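Verna bench notebook
Kitchen cell, arm maintenance
2021-08-31
Entry by Unnur Mikkelsen

Picked up where Shehu bench left off. The complaint in the log was that the gripper closes unevenly on small items in the sink and that the wrist has some play when it is low down. Reach over the counter is fine, so I left the shoulder and elbow alone and started from the wrist.

Powered down, took the fingers off, wiped the mounting faces with alcohol. Two of the finger screws came out with almost no torque. No thread damage that I could find. Put them back with a small drop of the blue threadlocker and let it sit for 30 minutes before moving anything. Please don't use the red stuff on this arm again, it took most of a morning in February to get a screw out.

Wrist play was mostly the bracket below the collar. Snugged it up, play is much less. There is still a bit if you push the gripper sideways by hand. I can live with it. 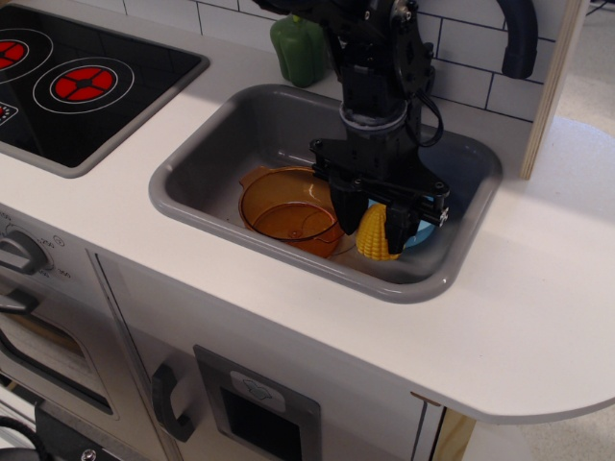

Notebook 2, p. 485

Re-zeroed the gripper after the fingers went back on. Old open position was stored as 3766 and I kept that number, but the closed position had to be taught again. Drive it closed slowly with nothing between the fingers, stop when they touch, back off a hair, save. If you save it hard against the stop the servo sits there pushing and gets hot.

Checked the cable loop on the side of the arm. It needs to stay long enough to let the wrist turn fully but must not drop low enough to catch on the faucet. Re-tied it at the upper bracket only. There used to be a second tie lower down and I think that one was pulling on the connector. Cut it off and didn't replace it.

Test items for the sink are the corn, the lemon wedge, the blue dish and the amber pot. The pepper stays up on the back of the counter as the marker for the left side. If it gets knocked over, stand it up again before the next run, otherwise the start position check means nothing.
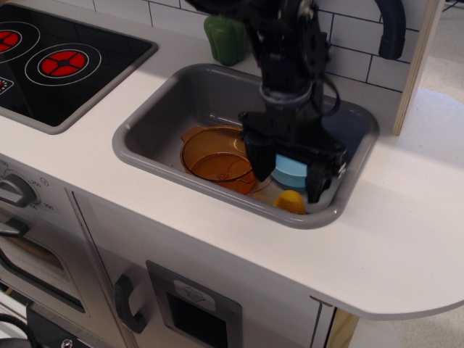
The dish is the awkward one. When it leans, the finger on the far side has to go down between the rim and whatever is lying next to it, and if the height is set for the corn it will be too low. I raised the lowest allowed height a little in the Cadance config and wrote the old value in the comment above it. The sink floor has no give, so a bad height goes straight into the wrist. That is probably how the bracket worked loose in the first place, though I can't prove it.

Went through the corn moves at low speed, then normal speed. Things to listen for: a click when the fingers close (loose finger screw) and a buzz when they hold (closed position set too tight). Had the buzz at first, backed the closed position off a bit more, gone.

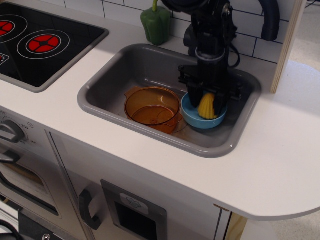 Corn into the dish is the move I'd use as the daily check from now on. It uses the wrist and the fingers and ends low in the sink, and it's quick. Keep the pot on the left side of the basin for it. Do it at low speed first thing, and if the corn rolls or the dish gets pushed into the pot, look at the finger screws before touching any numbers.

Spare finger pads: the drawer is down to the last pair. Asked Pranard for more and haven't heard back. The ones on the arm are fine for now.

Still to do:
Look at the collar screws again after a few days of running.
Copy the new closed position into the backup config. I only changed it on the cell machine.
Find a proper clip for the cable. The tie I used is a bit sharp where it was trimmed.
Label the threadlocker bottles.

Left the cell powered off with the arm parked up. Key is in the usual drawer.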